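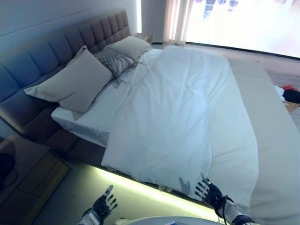
Colico Home Staging Club
Bedroom FAQ

I get the same bed questions every April when the new members join, so I finally typed up my answers. Skip around as you like!

What goes where at the head of the bed?
Two beige pillows against the headboard, one on each side, and the grey knitted cushion with the fringe between them. I let the fringe hang down onto the bedding (please don't tuck it under, it looks like it's hiding).

Does the duvet have to be perfectly flat?
Nope. I like a few soft folds in a white duvet. If it looks like cardboard I give it a shake and leave it alone. Five minutes is plenty for the whole bed, and yes, I've timed myself.

Where do I put the throw?
Flat, as a wide strip beside the duvet. Light grey is my favorite with all that white, and it picks up the color of the headboard nicely.

How do you clean a tufted headboard?
Soft brush on the vacuum, following the stitching row by row. For spots I use a barely damp white cloth and test it low down on the side first. I skip the spray foams, they left a ring on me once and I'm still mad about it.

Can I add a light strip under my own bed?
Sure, I love the glow on the floor! Measure the front edge and both sides before you buy. Mine at home took 400 centimeters and I'd bought way too little. Stick it well back under the base so you see the light and not the strip.

Can I borrow linens for practice?
Yes, sign them out on the Arkumix page. Wash at 60 Celsius, whites only, and bring them back folded.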